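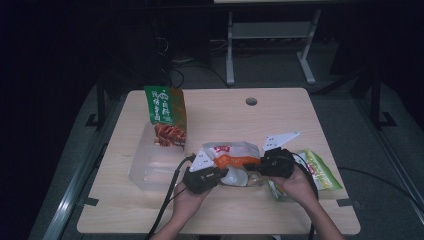
I went to the Kamura open day in July expecting a polite tour and a tote bag, and came away wanting a pair of their hand-held grippers for my own bench. If you've not come across them, the Kamura pair is a left and a right, each a compact black body with jaws on the front, and you work them yourself. You hold one in each hand and do the job the way you'd like a robot to do it. The demo table was set up with snack bags and a clear plastic box, and the bit that won me over was the crinkly see-through bag with the orange strip, held between the two sets of jaws. Anyone who has tried to get a machine to pick up crisps will know why I was leaning over the barrier at that point! Each gripper carries a white triangular fin on top, and a cable runs off each one, so you do need to think about where your lead is going before you start waving your arms about.

We stock the pair at Cliltance now, so this page is partly a sales page and partly me going on about my day out. Skip to the bottom if you only want the order details.

The visit was at the Prastanbridge site, in the long building behind the Lindemann offices (park on the Lindemann side, the other car park fills up by half past nine). Keith Inskip did the welcome and the safety chat, then Lucero Echeverri took our group through to the demo area. She let people have a go after the first run, and I was second in the queue, elbows out.

First impressions from my own go – they're lighter in the hand than I'd feared, and the left one felt natural almost straight away. The right took me longer. I kept squeezing as if I was using barbecue tongs, and Lucero had to remind me to ease off and let the jaws settle on the packet before lifting. Once I'd got that, I was putting bags in the box quite happily and rather holding up the people behind me.
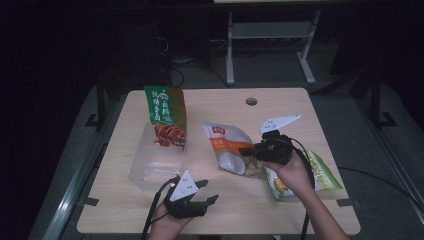 Soft packets are a proper test, I think. A tin or a block of wood sits there and lets you grab it, but a bag folds up, slides off to one side and shows you a different face every time. Ryan Hebden from our workshop was with me and he'd brought a list of questions as long as your arm, mostly about spare jaw pads and what happens when you drop one. The pads are sold separately and swap over with a small hex key. As for dropping them, Lucero said please don't, but the body is built to take a knock from bench height and they'd had a few of those already.

My one grumble is the leads. I caught the right one on my sleeve twice and would have liked a clip at the wrist. Graham Ashworth, who looks after the product at Kamura's end, wrote that down and said I wasn't the first to ask. No promises on when, so if it would put you off, have a word with us before you order.

What you get in the case:

Left and right gripper
Two cables
Two marker fins, already fitted
Spare jaw pads, one set
Hex key and printed setup sheet

The pair is 2,000 pounds plus VAT, and we've 20 pairs in the first delivery. You can hire instead at 400 pounds a week, with the hire fee knocked off if you go on to buy within the month. I'd suggest hiring first if your people have never used anything like this. My hands were quite tired after 20 minutes, and it's the sort of thing you want to find out on somebody else's kit.

Delivery is free on the mainland. Hire cases come with a return label inside the lid – please use that one and keep the foam, we've had cases come back without it and the fins don't like rattling about.

If you'd like to try a pair before committing to anything, Jordan Wainwright keeps the demo set at our counter and will happily clear a bit of bench for you. Ring ahead, mornings are best. Bring your own awkward packets if you've got some. I took in a bag of frozen peas and I'm still getting comments about the floor.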